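Kovley a Gruvilthorpe sin coche

aurelio_espinoza
¿Alguien ha hecho Kovley–Gruvilthorpe en autobús en agosto? La web me da 3 horas con un transbordo en Drukitz. El mapa, 2.

pathak23
El mapa nunca ha esperado en Drukitz. Calcula hasta 23 minutos de pie, junto a una máquina de café que solo acepta monedas.

aurelio_espinoza
¿Y el tren?

O. Hrytsenko
El tren es mejor. Más caro, pero llega al centro y lleva asientos de verdad.

pathak23
Discrepo. Llega al centro si consideras centro un polígono con rotonda. El bus te deja en la plaza.

O. Hrytsenko
Eso era antes de mover la parada, Pathak. Llevas 1000 mensajes en el foro y sigues con el horario viejo.

pathak23
El horario viejo se cumplía.

aurelio_espinoza
Entonces, ¿bus o tren?

O. Hrytsenko
Tren a la ida. A la vuelta, bus, que el último tren sale a las seis y media de la tarde.

pathak23
Al revés. 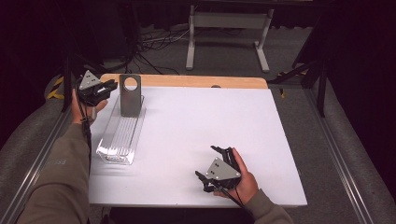
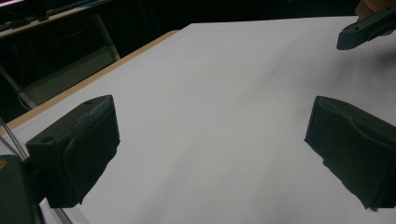 Tiempo de lectura: 2 min

aurelio_espinoza
Gracias a los dos. He mirado el precio del coche compartido.

pathak23
También para en Drukitz.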